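3.2 Finger pads and household trials

The second version of the hand-held gripper was built in the shared workshop at Ruawai, mostly on weekday evenings. Fletcher Ashby cut and assembled the fingers, and Keith Trevaskis made the pads. The first version, which we called Heser, had flat pads. It held boxes well but let thin-walled objects turn in the grip, and a cup that had been picked up upright was often tilted by the time it was put down.

For the second version, called Mider, we kept the black finger arms with their rectangular cutouts and changed only the inner faces. Each finger now carries a ribbed blue rubber pad. The pads are replaced when the ribs wear down at the tip, and we went through 4 pairs during the build.

Trials were run in an ordinary kitchen with the usual household items left in place. We recorded 161 grasps of light plastic items. In 143 of them the item stayed within the pads until it was released. Most of the failures came from closing the fingers too near the rim, where the wall of a cup bends most. Closing lower down helped, but it also made the approach harder when the cup stood inside another container. Figure 2 shows a clear plastic cup held upright between the pads, over a green basket with perforated walls.

We did not measure grip force. A small sensor from Favetti was tried behind the left pad and taken out again, as the wire caught on the finger joint. A version with the wire run inside the arm is planned for April.
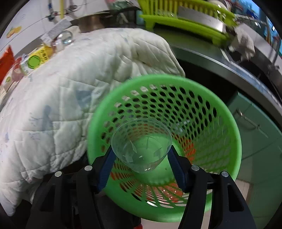

This page was last changed on Thursday, March 6, 2025.
Figure 2. Mider gripper with ribbed pads holding a transparent cup, rim facing up.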